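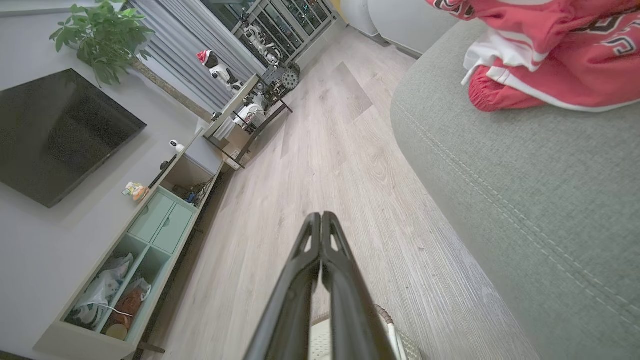
Families in Zarkside can hand in outgrown sports clothing at the Dunine community hall until the end of December, organisers said.

The collection is now in its fourth year and takes tops, shorts, tracksuits and boots in any size. Last winter it passed on 751 items to children at seven local clubs, and 27 families have already signed up to receive kit this time.

Rosaura Muñoz, who runs the scheme, said most of what comes in has been lying about at home for months. "People mean to sort it out and then it stays on a chair," she said. "If it fits in a carrier bag, bring it as it is."
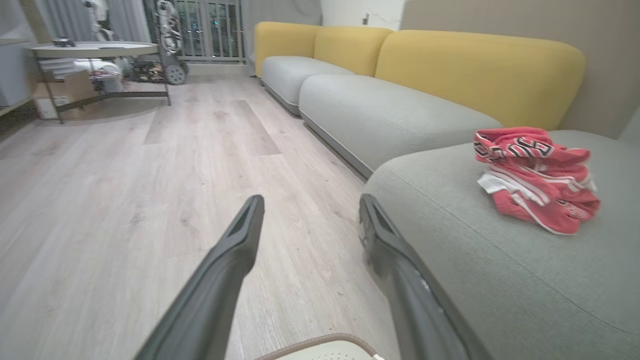

Donations do not need to be ironed or folded. A top left in a heap on the sofa, like the red one with white trim and bold white lettering, can go straight in the bag, and names or numbers on the fabric are not a problem. Clothes with holes or broken zips will be sent for recycling.

The hall is open from 4pm on weekdays — use the side door on Rivadeneyra Road. Each household can bring up to four bags.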